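아누테티, 사무공간용 흡음 패널 '베사노' 국내 공급 시작
맞춤 인쇄 표면과 교체형 커버 적용… 11월까지 전국 시공 협력망 구축

2025년 4월 2일

실내 음향 자재 업체 아누테티(Anutetti)는 사무실과 교육시설, 소규모 상업공간을 위한 흡음 패널 제품군 '베사노(Besano)'의 국내 공급을 시작한다고 밝혔다. 베사노는 벽면 부착형과 천장 매달기형, 책상 칸막이형, 이동식 스탠드형의 4개 유형으로 나오며, 모든 유형에 같은 규격의 교체형 커버를 쓴다.

회사는 지난해부터 국내 유통을 맡을 협력사를 찾아 왔으며, 인테리어 자재 유통업체 메이슨(Mason)과 공급 계약을 맺었다. 메이슨은 수도권과 영남권 물류창고에서 재고를 관리하고, 시공 문의와 사후 관리 창구를 함께 운영한다. 제품 설계와 생산은 아누테티가 계속 담당한다.

베사노는 개방형 사무실의 대화 소리와 회의실의 울림을 줄이는 데 초점을 맞춘 제품이다. 최근 몇 년 사이 화상회의가 일상 업무가 되면서 작은 회의실에서도 말소리가 또렷하게 전달되지 않는다는 불만이 늘었다. 유리벽과 노출 천장을 쓰는 사무실이 많아진 것도 원인으로 꼽힌다. 단단한 면이 많은 공간에서는 소리가 흡수되지 않고 여러 차례 반사되어, 같은 방 안의 사람은 물론 화면 너머의 상대도 말을 알아듣기 어렵다.

패널 내부에는 재생 섬유를 압축한 흡음재가 들어간다. 흡음재는 밀도가 다른 두 층으로 되어 있으며, 앞쪽 층은 높은 음역을, 뒤쪽 층은 중간 음역을 주로 흡수한다. 벽면 부착형은 벽과 패널 사이에 공기층을 두도록 브래킷이 함께 제공된다. 공기층의 깊이는 브래킷을 바꿔 조절할 수 있고, 낮은 음역의 울림이 문제가 되는 공간에는 깊은 브래킷을 권장한다.

천장 매달기형은 기존 조명과 공조 설비의 위치를 바꾸지 않고 설치하도록 설계했다. 와이어 길이를 현장에서 조정할 수 있어 층고가 일정하지 않은 건물에도 적용할 수 있다. 책상 칸막이형은 상판 두께에 맞춰 조이는 클램프로 고정하며 책상에 구멍을 뚫지 않는다. 이동식 스탠드형은 행사장이나 공유 강의실처럼 배치를 자주 바꾸는 공간을 위한 것이다.

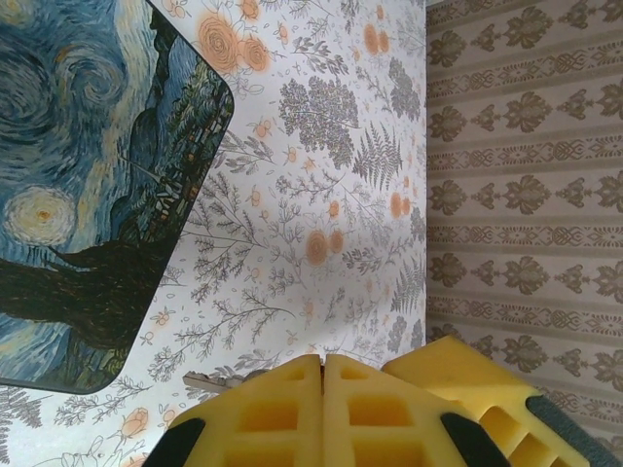
커버는 단색과 인쇄형 가운데 고를 수 있다. 단색 커버는 20가지 색상으로 공급되며, 인쇄형은 고객이 보낸 이미지나 회사가 제공하는 도안을 표면에 출력해 제작한다. 도안으로는 기업 로고와 안내 문구, 지도, 풍경 사진, 저작권 보호 기간이 끝난 회화 등을 쓸 수 있다. 고흐의 '별이 빛나는 밤'처럼 소용돌이치는 하늘의 짙은 파랑과 마을의 작은 주황색 불빛이 한 화면에 있는 그림은 어두운 부분의 색이 뭉치지 않도록 출력 전에 색상 견본을 따로 확인하는 절차를 거친다. 인쇄 후에도 소리가 통과할 수 있도록 잉크가 원단의 틈을 막지 않는 방식을 적용한다.

인쇄형을 주문하려면 원본 파일과 설치할 벽면의 치수를 제출해야 한다. 접수된 파일은 해상도와 여백을 검토한 뒤 시안으로 만들어 고객에게 보낸다. 여러 장의 패널에 한 이미지를 나누어 넣을 때는 패널 사이 간격까지 반영한 배치도를 함께 제공한다. 이미지 사용 권리는 주문자가 확인해야 하며, 권리 관계가 분명하지 않은 파일은 제작이 보류될 수 있다.

커버는 가장자리의 홈에 끼우는 구조여서 공구 없이 분리된다. 오염되거나 실내 분위기를 바꾸고 싶을 때 커버만 따로 주문하면 되고, 흡음재와 브래킷은 그대로 쓴다. 단색 커버는 중성세제로 찬물에 세탁할 수 있다. 인쇄형 커버는 세탁하지 말고 부드러운 솔이나 진공청소기로 먼지를 제거해야 한다. 두 종류 모두 직사광선이 오래 닿는 자리에서는 색이 변할 수 있다.

아누테티는 국내 출시에 앞서 디자인 사무소 렌츠(Lenz)의 업무공간에서 시험 설치를 진행했다. 설치 기간은 8주였으며 대상은 회의실과 공용 라운지, 전화 부스 옆 통로였다. 렌츠 직원들은 통로 쪽 좌석에서 전화 통화 내용이 덜 들리고, 화상회의 때 되묻는 일이 줄었다는 의견을 냈다. 반면 라운지에서는 천장 패널만으로 효과가 충분하지 않다는 의견이 나와 창가 반대편 벽에 부착형을 추가했다. 회사는 이 결과를 반영해 공간 유형별 권장 배치를 설치 안내서에 실었다.

시험 설치 과정에서 브래킷 표시도 바꾸었다. 처음에는 좌우 구분이 제품 뒷면에만 적혀 있어 현장에서 방향을 혼동하는 경우가 있었다. 국내 공급분에는 앞면에서도 보이는 위치에 임시 스티커를 붙이고, 시공을 마친 뒤 떼어 내도록 했다. 설치 안내서는 한국어로 제공되며, 석고보드와 콘크리트, 목재 벽에 각각 맞는 고정 방법을 수록했다.

초도 물량은 벽면 부착형과 책상 칸막이형을 합쳐 2000장 이상이다. 천장 매달기형과 이동식 스탠드형은 주문을 받은 뒤 생산해 입고한다. 단색 제품은 재고가 있으면 주문 확인 후 바로 출고하고, 인쇄형은 시안 승인을 받은 다음 제작에 들어간다. 가격은 유형과 크기, 인쇄 여부에 따라 다르며 메이슨 영업 창구에서 견적을 받을 수 있다.

메이슨은 도면을 제출한 고객에게 사전 음향 검토를 제공한다. 공간의 크기와 마감재, 주된 용도를 확인한 뒤 필요한 패널의 유형과 면적을 제안하는 방식이다. 도면이 없는 소규모 사업장은 실내 사진과 간단한 실측 자료로 신청할 수 있다. 방문 측정이 필요한 경우에는 일정과 비용을 별도로 안내한다.

베사노는 실내에서 나는 소리의 반사를 줄이는 제품으로, 옆방이나 외부에서 들어오는 소음을 막는 차음재와는 용도가 다르다. 건물의 차음 성능을 높이려면 벽체와 문, 창호에 대한 별도 공사가 필요하다. 회사는 상담 단계에서 두 가지를 구분해 설명하고, 차음이 필요한 고객에게는 패널 설치에 앞서 건물 진단을 받도록 안내할 계획이다.

아누테티와 메이슨은 오는 11월까지 지역별 시공 협력업체를 모집한다. 참여 업체는 제품 교육과 실습을 마친 뒤 등록되며, 등록 업체가 시공한 현장은 메이슨이 사후 점검을 지원한다. 교육 일정과 신청 양식은 메이슨 홈페이지의 협력업체 안내란에 게시된다.

회사 소개

아누테티는 사무실과 학교, 상업시설에 쓰이는 흡음 패널과 칸막이를 설계하고 생산하는 업체다. 메이슨은 바닥재와 벽면 마감재, 음향 자재를 취급하는 인테리어 자재 유통업체로, 베사노의 국내 공급과 고객 지원을 담당한다.

제품 및 견적 문의: 메이슨 음향자재 영업 창구
보도 관련 문의: 아누테티 홍보 담당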